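Stitches out, more or less

Quick one tonight as I've got to be up at 5 and the cat has been sick on the landing again.

So the hand. For those who missed the last post — I put the bread knife into the base of my thumb in August, cutting a bagel that was still half frozen. Stupid. Six stitches, a tetanus jab and a telling off from my sister. Several of you have asked how it's going and whether I'm still doing the quilt. Fine, and yes, slowly.

Had them out at the surgery this morning. Nurse called Ruth Palomino, lovely, cold fingers. She snipped them all in less time than it took me to find somewhere to put my coat. One of them tugged a bit. The rest I didn't feel at all, I was too busy telling her about the boiler. She says keep it dry another couple of days, then start on the cream, and no heavy lifting for a fortnight. I asked if a sewing machine counted as heavy lifting. She said it depends on the machine. Mine is a Hoselau from my mum's loft and weighs about the same as a small cow, so that's that on the floor until Nilton can come round and shift it.

What got me was how much I wanted to talk to her about the stitching. You can't spend fifteen years hemming things and not look. The doctor who did mine (Dr Sánchez, very young, very tired) did each one seperately, tied it off, cut it, moved along. No running stitch. I asked him why at the time and he said if one goes, the others hold. Well, exactly! It's how I was taught to tack a heavy curtain, by Amparo Paucar at the Wasirmont evening class, and I ignored her, and the curtain came down on the dog.
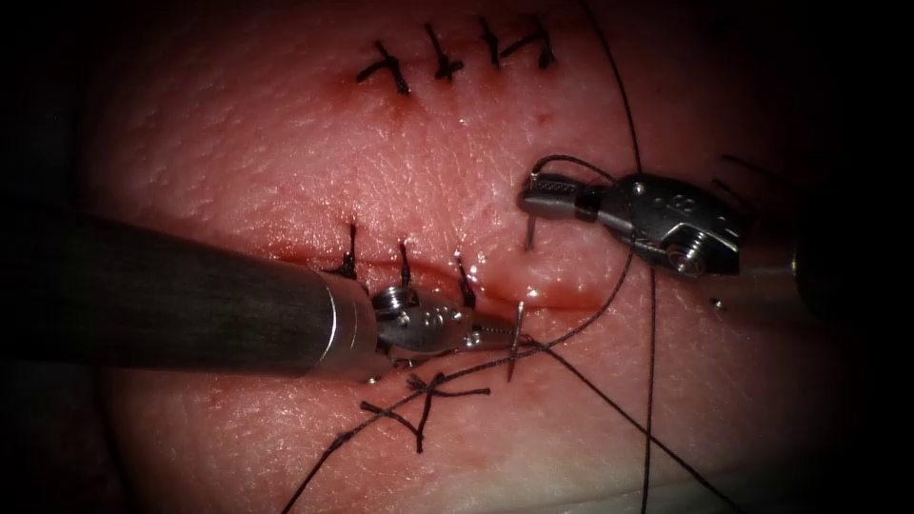

Interrupted sutures, each with its own knot.

Anyway it sent me off down a hole of reading about knots until gone midnight. Surgeons use a square knot mostly, or one with an extra turn in the first throw so it doesn't slip while you do the second. I tried it on the quilt binding with waxed thread and it does hold, far better than my usual granny and a prayer. Bulky though. Shows through on the thin cotton. Would be all right on denim or a bag strap.

Other things I did one handed this month:

Peeled potatoes. Badly. Gave up and had them in their skins.

Washed my hair with a bread bag over my hand and an elastic band, which leaked.

Read all of Milagros's library books, including the one about canals, which was better than it had any right to be. Owe her 2 pounds in fines as I then forgot to take them back.

Unpicked the whole bottom border of the quilt. Should of done it in June really. The corners were never going to meet, and I'd been pretending they would if I pressed them hard enough. You can unpick with one hand if you pin the other end to a cushion and sit on the cushion.

The quilt then. It's 443 pieces at last reckoning, mostly shirts, some of Dad's, and the yellow is from the Tekano remnants bin. Two rows left to join and then the border goes back on. Abelardo from the market has promised me a bit of the dark green if he's got any left on the roll. I have been saying it'll be done by Christmas and I didn't say which one.

Wadding — someone asked in the comments. I'm using the 800 gram roll, cotton, washed once first on a cool wash. Do not skip the wash. I skipped it on the pram quilt and it came out of the machine shaped like a kite.

Right. Thumb's started to ache from typing this so I'm off to find a cup of tea and clean up after the cat. Will put up the border measurements when I've found the envelope I wrote them on. If anyone has a trick for threading a needle with a thumb that won't bend, comments are open, please, I'm begging.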